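Lirnedel 暮らしと作業のメモ
台所・収納・工具・作業台

小物の片づけを手持ちグリッパーで行うときの決めごと

机の上の細かいものを透明ケースに移す作業は、ロボットに覚えさせる家事のなかでも入口に置かれることが多いものです。つかむ、運ぶ、放すだけなので簡単に見えますが、やる人ごとに手順が違うと、あとで使えない記録ばかりが残ります。以下は当サイトの作業場で使っている決めごとです。家庭で試す方にもそのまま使えるように、置き場所や掃除のことも入れてあります。細かい数字は作業場の都合で決めたものなので、部屋や机に合わせて変えてかまいません。

机の準備

机の上は片づけすぎないこと。普段の机には本もあればペンケースもあり、紙も出ています。何もない机で覚えた動きは、普段の机に戻すとうまくいかないことがあります。ただし次のものは先に下げます。

飲みかけのカップ
刃の出ているカッター、はさみ
名前、住所、口座番号の書かれた紙
診察券、鍵の番号が読めるもの
薬

紙類は裏返すだけでは足りません。薄い紙は裏から字が透けます。引き出しに入れるか、別の部屋へ持っていきます。メモ用の色紙を机に貼っておく場合も、書いてある内容を一度読み返してから始めてください。

天板はから拭きします。水拭きした直後は紙箱が張りつくので、拭いたら乾くまで待ちます。木目のはっきりした天板はそのままで問題ありません。ビニールのクロスを敷くなら四隅を留めます。ケースを引いたときにクロスごと動いてしまうと、その回はやり直しになります。

照明は天井灯と手元灯のどちらか一方に決め、途中で変えません。窓際の机ならカーテンを閉めます。透明なケースは光の向きで縁が見えたり消えたりするので、始める前にグリッパーを構える高さから縁を確かめておきます。

ケースの選び方と置き方

半透明のケースは、中身がわかって縁も見えるので扱いやすい部類です。完全に透明なものは縁を見失いがちで、指先をぶつけます。当方ではFaircloughの収納ケースを使っています。空の重さは272グラムで、指が触れただけでずれることがあるため、底に滑り止めを貼っています。

ケースは体の正面、机の手前側に置きます。左右の手が同じだけ届く位置です。奥に置くと腕が伸びきってしまい、手首の向きを変えられません。ふたは使わないなら机から下ろします。机の端に立てかけたふたは必ず倒れます。

底には先に布の袋などの柔らかいものを入れておくと、瓶や固い箱を下ろしたときの音と跳ね返りが減ります。袋の口ひもは中にしまっておくのが基本です。ひもが縁まで出ていると、指の関節の隙間に入り込むことがあります。

つかむ前の確認

グリッパーは電源を入れる前に、手で一度開いて閉じてみます。引っかかりがあればその日は使いません。ねじの頭を見て、浮いているものがあれば締めます。指先のパッドは中性洗剤を薄めた布で拭き、乾いた布で仕上げます。アルコールは接着剤を傷めることがあるので、取扱説明書で認められている場合だけにしてください。

パッドの交換は30時間ごとです。見た目がきれいでも替えます。交換した日は、最初に空箱で練習をして、握り具合が前と変わっていないかを確かめてから本番に入ります。交換用パッドはPullsideのものを左右同時に替えています。片側だけ新しくすると、軽い箱が閉じた拍子に回ります。

小箱をつかむとき

紙の小箱は、広い面を両側からはさみます。角をつまむと箱がつぶれ、中身が片寄ります。箱にひもが通っているもの、ひもで束ねてあるものは、先にひもがどこへ続いているかを見ます。ひもの先が別の品物にかかっていたら、持ち上げるのはそれを外してからです。

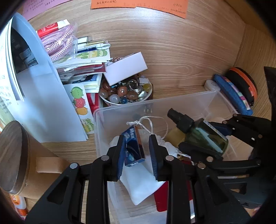 持ち上げるのは、まず天板から指一本ぶん。そこで一拍止めて、滑り落ちないことを見てから動かします。急いで高く上げるのがいちばん多い失敗で、落ちた箱はたいてい床まで行きます。ひもつきのものは、揺れがおさまってから横に動かしてください。ひもの揺れは箱の揺れより長く続きます。

放すときは、ケースの中で底か布に触れてから指を開きます。縁の高さから落とすのはやめます。早く済みますが、そのやり方を覚えた機械に瓶を渡すことを考えてください。

両手で使う場合の決まり

グリッパーを左右に持つ場合、どちらがつかむ側で、どちらが控える側かを先に声に出して決めます。控える側は指を開いたまま、つかむ側の通り道から外しておきます。ケースの上で左右が交差するのは禁止です。一度でも先端同士が当たったら止め、パッドのめくれを見てから再開します。

持ち替えは、品物が机かケースの底に着いている状態で行います。空中での受け渡しは、別の作業として分けて練習します。混ぜて記録すると、あとから見る人がどちらのつもりだったのか判断できません。

使わないほうの手が退屈で、つい品物を直したくなります。直さないでください。位置が気になるときは作業を一度終わらせ、グリッパーを置いて、素手で直してから新しい回として始めます。

ビー玉と丸い石

ビー玉や磨いた石は鉢に入れたままにし、一粒ずつの移動はこの作業に含めません。丸いものは専用の回を作り、机の縁に立ち上がりのあるトレーを敷いて行います。鉢の縁に箱やふたを立てかけてあるときは、隣のものを取る前にそれが動かないかどうかを見ます。鉢ごと動かす必要があれば、これは人の手で。

床に転がったものは、その場で全部拾うまで次に進みません。小さい子どもや猫のいる家では特に守ってください。

小さいボトルをつかむとき

旅行用の小分けボトルは、形が細く、中身の量で重心が変わるので、紙箱より難しい品物です。決まりは次のとおりです。

キャップやノズルをつかまない
胴の、まっすぐな部分をはさむ
ラベルの端に指をかけない
中身を入れるなら水だけにする
持っているあいだは立てた姿勢を保つ

ポンプ式のものは、ノズルの口を人とカメラに向けないこと。中身が水でもレンズに飛べば跡が残り、拭き取るまで記録が止まります。空のつもりのボトルにも底に少し残っていることがあるので、使う前に一度流しで押しておきます。

柔らかい樹脂のボトルは、強く握ると胴がへこみ、ポンプの付け根から中身が上がってきます。へこみが見えたら握りすぎです。反対に弱すぎると、ケースの縁を越えるあたりで傾きます。練習は水を半分入れたボトルで行い、次に空、最後に満水の順で試すと加減がつかめます。

ガラスの小瓶は樹脂のボトルと同じケースに入れてもかまいませんが、先に入れて横に寝かせ、上から別の瓶を下ろさないようにします。
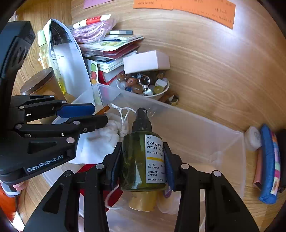
Shona Guthrie

記録のつけ方

一回の作業は、グリッパーを構えたところから、品物がケースに収まって指が離れ、手が元の位置に戻るまでとします。途中で電話に出た、品物を床に落とした、家族が手を出した、といった回は消さずに「中断」と書いて残します。失敗した回を消してしまうと、何が難しい品物なのかがわからなくなります。

ノートには次の項目を書きます。

机とケースの位置
照明の種類
使った品物と入れた順番
落下、接触、やり直しの有無
パッドの使用時間

入れる順番は毎回変えます。いつも同じ順番にしていると、人間のほうが品物を見ずに手を動かすようになります。Pruvbridgeの作業では、品物の名前を書いた札を袋に入れ、一枚ずつ引いて順番を決めていました。手間はかかりますが、迷わずに済むので今もこの方法です。

当方の作業場で、この決めごとに沿ってとった記録は2,720回になりました。そのうち中断の印がついたものをあとから読み返すと、ひもに関するものとケースの縁に関するものが目立ちます。上でひもの話をくどく書いたのはそのためです。

周りにいる人への決まり

作業中の机には、作業者以外は手を入れません。品物を渡したいときは机の横の台に置いてもらいます。話しかけるのは回の区切りまで待ってもらいますが、危ないと思ったときは遠慮なく声を出すこと。「止めて」と聞こえたら、理由をたずねる前に手を止めます。

人の顔や通りがかりの姿が入りそうな向きには机を置きません。壁に向けるのが簡単です。家族や同居の人には、いつ、どの部屋で行うかを前もって伝えておきます。うちでは日曜の昼食後と決めていて、その時間は台所側の戸を閉めます。

休憩と手首

手持ちのグリッパーは軽いものでも手首にきます。続けてよいのは30分まで。休憩中は机に置き、指を閉じておきます。開いたまま置くと先端が引っかかりやすく、机の縁から落とす原因になります。置き場所はケースの横に決め、ケースの中には置きません。

親指の付け根が痛くなってきたら、握り方よりも机の高さを疑ってください。立って作業するなら、ひじが軽く曲がる高さが目安です。座る場合は椅子を一段上げるだけで楽になることがあります。

終わったあと

品物は使ったぶんだけ素手で元の場所に戻し、ケースを逆さにして何も残っていないか見ます。布の袋は振って、中に入り込んだビー玉や紙片を出します。水を入れたボトルはその日のうちに空け、ポンプを外して伏せて乾かします。付けたままだとポンプの管の中がなかなか乾きません。

グリッパーの関節には油をささないでください。ほこりを吸って動きが重くなります。乾いた筆で払い、動きが渋いときは分解せずに販売元へ相談します。ねじの緩み止めが切れていた場合も同じです。

ケースの汚れは台所用洗剤とスポンジで落ちます。研磨剤入りのスポンジを使うと曇りが増え、中身が見えにくくなります。すでに曇っているものは無理に磨かず、収納用に回して新しいものに替えます。

よく聞かれること

軍手をしてもよいか
すすめません。引き金の加減がわかりにくくなります。寒い時期は、指先の出る薄手のものなら使えます。

文房具は入れてよいか
テープや消しゴム、閉じたペンケースは問題ありません。キャップのないペンは、パッドにインクがつくので避けます。ファスナーの開いたポーチは、閉めてから机に出します。

シールやカードはどうするか
平らに置かれた薄いものは、はさむ指では取れません。机の端に少しはみ出させるか、封筒に入れて厚みを出します。どちらにしたかもノートに書いておいてください。

品物はいくつから始めるか
はじめは4つで十分です。紙箱、布の袋、樹脂のボトル、それに手近な固いものを一つ。慣れてから机の上のものを増やします。

次回は、引き出しの中で同じ作業をするときの注意を載せます。奥行きの浅い引き出しでは指の開く幅が足りないことがあるので、先に内寸を測っておいてください。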